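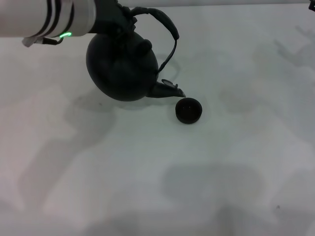 Re: Newsletter list and the new logo
22 February 2023

Hi all,

Replying to the message from last night, quoted here so everyone has it:

> We paid for the Fusov mailing package in July and I'm not sure we're
> getting much out of it. There are 2155 addresses on the list and only
> 968 of them opened anything last year. Should we cut the rest before
> the renewal? Also, do we still want the old name in the footer?

I'd keep the package for one more term, but I would trim the list first. The plan is priced by the number of addresses, and if we get under 2000 we drop to the cheaper tier. I went through the export from Huro and a fair few of the old addresses bounce every time. Those can go now without asking anyone.

For the ones that don't bounce but never open, I'd send a single short email asking if they still want to hear from us. Plain text, no banner, one link. Give them 10 days and then take off whoever hasn't answered. Firkley did this when they changed their name and their open rate looked a lot healthier afterward.

On the footer, my view is that the old name should stay until the summer catalogue is out. Some of the shops that carry our work still file us under Romaniuk, and we'd be making trouble for their bookkeeping if it vanished between one invoice and the next. After that we can use the new name by itself, with the new colours. 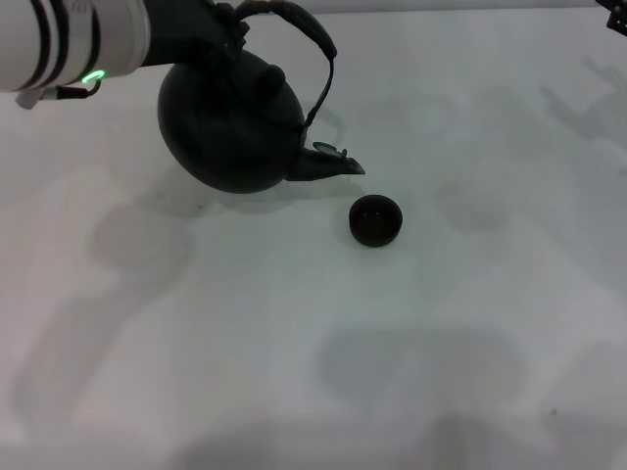

Firkley wrote back this morning to say that the single email worked for them mainly on account of the subject line, which was a straight question, and that they would leave at least a month between it and any sales message. They also lost a few good customers who only ever read the preview and never counted as an open, so check the order records before deleting anybody.

I can do that check on the weekend if someone sends me the current customer file. The one in the shared folder is missing the wholesale accounts.

Please reply to the list and not just to me. Renewal is at the end of next month.

Thanks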